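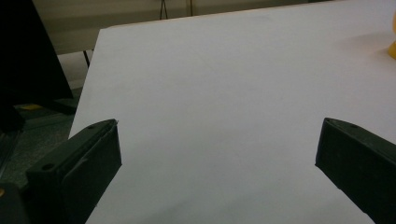 Claltex work table, white top

The Claltex is a plain table for sewing rooms, small workshops and home offices. The top is smooth and matt white, so the light of a desk lamp does not shine back into your eyes. The edge has a light beige colour.

We make the top in our workshop in Rollalville and we send it together with the Stondetti legs. The legs are in a separate box, please check that you have received both boxes before you start.

Details
Width of the top: 80 cm
Depth: on request
Colour: white, matt
Boxes: 2
Guarantee: 3 years

Assembly
Lay the top face down on a blanket. Put the legs in the corners and turn all screws by hand first, then tighten them with the key. It goes more easily with two persons, especially the turning over.

Cleaning
Use a soft cloth with lukewarm water and a little washing-up liquid. Please do not use scouring powder, it leaves marks which we cannot repair. Pencil can be removed with an ordinary rubber. For ink, ask us first.

Goes well with
Mangundap drawer unit, white
Stondetti legs, high model

Orders which arrive before the end of April are delivered with the old key, it fits the same screws. For questions about other sizes please write to Kiran Bhatt in our order office.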